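Cuaderno de taller – utensilios de madera
Mayo 2026

Empiezo tarde, las notas de la mañana las tenía en un papel suelto y las paso ahora. Letra mala, perdón Florian.

Pendiente de la semana pasada: decidir qué hacemos con el lote de cucharas y espátulas del encargo Chidiac. Son para cocina de restaurante, uso diario, lavado a mano (en teoría). Ynyr dice que en la práctica las van a meter en el lavavajillas el primer día y que hay que acabarlas pensando en eso. Yo no quiero acabar nada pensando en un lavavajillas. Seguimos sin acuerdo.

Lo hecho hoy:

– Revisadas las piezas oscuras del lote. Las que tenían la cazoleta áspera las he vuelto a pasar por grano fino y luego 600. Con 600 ya cierra bien, más arriba es perder la tarde.
– Mojado entre lijadas para levantar la fibra. Dos veces. La segunda casi no levanta, señal buena.
– Aceite Prinent, mano fina con trapo, retirar el sobrante a los 14 minutos. Lo tengo cronometrado de la otra tanda: antes queda pobre, mucho después se pone pegajoso y hay que frotar como un loco.
– Apartada una cuchara con fisura en el cuello. No se arregla. Para remover pintura.

Apunte sobre el mango. En los primeros que saqué me pasé adelgazando hacia la punta y flexaban al apretar contra el fondo de la olla. Ahora dejo más carne en el tercio de arriba, justo detrás de la cazoleta, y afino sólo después. El extremo redondeado pero poco, si lo haces bola parece una baqueta de tambor. Ynyr prefiere corte recto con las aristas matadas. Le he dejado hacer dos a su manera para que Chidiac elija. Que elijan ellos y me quito la discusión de encima.

Las espátulas, otra historia. El canto de trabajo tiene que ir fino y se despuntan si la veta no corre a lo largo. Hay que mirar la tabla ANTES de marcar la plantilla, que ya sé que lo sabemos, pero la semana pasada se marcaron tres atravesadas por aprovechar un retal y las tres a la basura. No digo quién (fui yo).

Tablero de la mesa. Lijado suave a favor de las lamas, quitado el cerco que había dejado la lata de aceite, y vuelto a aceitar con lo que sobró en el trapo. Sigue claro, no lo quiero oscurecer. En la mesa clara se ven muchísimo mejor los defectos de las piezas marrones, sobre todo los brillos desiguales, así que la revisión la hago siempre ahí y no en el banco, que está hecho un asco de cola y manchas.

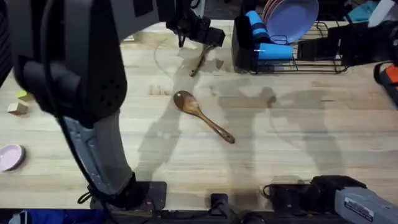
El brillo de la cazoleta me sigue pareciendo un pelín alto. Para foto de catálogo estupendo, pero en mano prefiero algo más apagado. Posible solución: pasar trapo seco de algodón al dia siguiente sin apretar, o una mano menos de aceite en la cara cóncava, que es donde se acumula. Probar las dos cosas en piezas separadas y apuntar cuál es cuál por favor, que la última vez acabamos con dos cucharas idénticas y ni idea de qué llevaba cada una.

Idea de Florian: marcar por detrás del mango con lápiz blando, una raya = mano simple, dos rayas = doble. Se borra con el trapo, dice. Probado en un recorte: se borra a medias, queda sombra gris en la veta. No. Cinta de carrocero con número y ya está.

Secado. Lo del escurreplatos de alambre va bien y lo dejamos. Las piezas de canto en las ranuras, aire por los dos lados, y no se quedan marcadas como pasaba cuando las tumbábamos sobre papel. Ojo con dos cosas:
– no meter más de una por ranura, se tocan y donde se tocan queda cerco
– la cazoleta hacia arriba, si no el aceite baja al cuello y hace gota

El alambre es negro y en las primeras me pareció ver una rayita oscura en el canto. Lo he mirado con lupa y era suciedad mia, de los dedos. Aun así he limpiado el escurridor entero con alcohol. Si vuelve a salir, forrar los apoyos con algo. Hilo de algodón enrollado, por ejemplo.

Cuentas (rápido, luego lo paso a la hoja buena):
– Chidiac pide 114 piezas entre cucharas y espátulas, reparto por confirmar
– Ferwood nos ha mandado el presupuesto de los listones, portes aparte. Sube respecto al anterior. Preguntar si baja cogiendo el paquete entero
– Sosport quería unas palas pequeñas de madera con su logo grabado, 2.000 unidades. Les he dicho que eso a mano no. Han preguntado si lo conocemos a alguien con torno copiador. Florian mira

Con Ferwood además tengo una queja. En el último paquete venían listones con la humedad muy desigual, unos cortaban como mantequilla y otros echaban astilla al primer golpe de gubia. No los puedo mezclar en el mismo lote porque luego unos mueven y otros no. Los he separado en dos montones debajo de la ventana, el de la izquierda se puede usar, el de la derecha NO TOCAR hasta que yo lo diga. He puesto cartel. El cartel de la otra vez acabó debajo de un bote, este lo he grapado.

Prueba de agua, para el registro:
Cuchara con dos manos de aceite, bien curada. En un vaso con agua caliente y unas gotas de jabón, toda la mañana. Al sacarla, fibra un poco levantada en la línea del agua, se nota con la uña, a la vista casi nada. Secada al aire. Pasado 600 muy ligero y otra manita de aceite: como nueva. O sea que se puede poner en la hoja de cuidados que el cliente la puede recuperar en casa con lija fina y aceite, y no es mentira.
Espátula con una sola mano, mismo vaso. Bastante peor, el canto fino abierto y áspero. Conclusión: las espátulas, dos manos mínimo, y el canto tres. Me da igual lo que tarde.

Olor: el Prinent huele a nuez rancia el primer día y luego se va. Ynyr dice que no se va. He puesto una pieza en una caja cerrada para salir de dudas, abrirla a finales de semana y oler los tres por separado, sin comentarlo antes.

Texto de la hoja de cuidados, borrador, a corregir:
«Lavar a mano con agua templada y secar enseguida. No dejar en remojo. Si la madera se ve seca o áspera, lijar suavemente con grano fino y aplicar una capa ligera de aceite apto para uso alimentario. Retirar el sobrante con un paño.»
Falta poner lo del lavavajillas. Ynyr quiere un dibujo tachado. Vale, pero que lo dibuje él.

TRAPOS. Otra vez había uno hecho una bola encima del banco. Los trapos con aceite se extienden o van al cubo metálico con agua y tapa. Se calientan solos y arden, no es una leyenda. El cubo está junto a la puerta, no hay que andar ni cuatro pasos.

Herramienta: la gubia curva ancha está pidiendo piedra, deja surco en el fondo de la cazoleta y luego me como media hora de lija para quitarlo. El cuchillo corto, bien. A la rasqueta le he rehecho el filo esta mañana y va de maravilla en la cara exterior, saca viruta casi transparente, con eso me salto un grano entero. Falta papel de lija fino, quedan cuatro hojas mal contadas.

Para mañana:
– Ynyr: afilar gubia, terminar sus dos mangos de corte recto
– Florian: llamar a Ferwood (precio + humedad, las dos cosas en la misma llamada), mirar lo del torno copiador
– yo: prueba de brillo en la cara cóncava, con cinta y número, plantilla nueva de espátula con la flecha de la veta dibujada bien gorda
– comprar lija, cinta, algodón

Añadido a última hora: ha escrito Chidiac, quieren el mango un poco más largo en las cucharas, que en las ollas hondas se queman los nudillos. No dicen cuánto más. He contestado pidiendo la altura de la olla. No cortar más listones de cuchara hasta que respondan, las espátulas siguen igual.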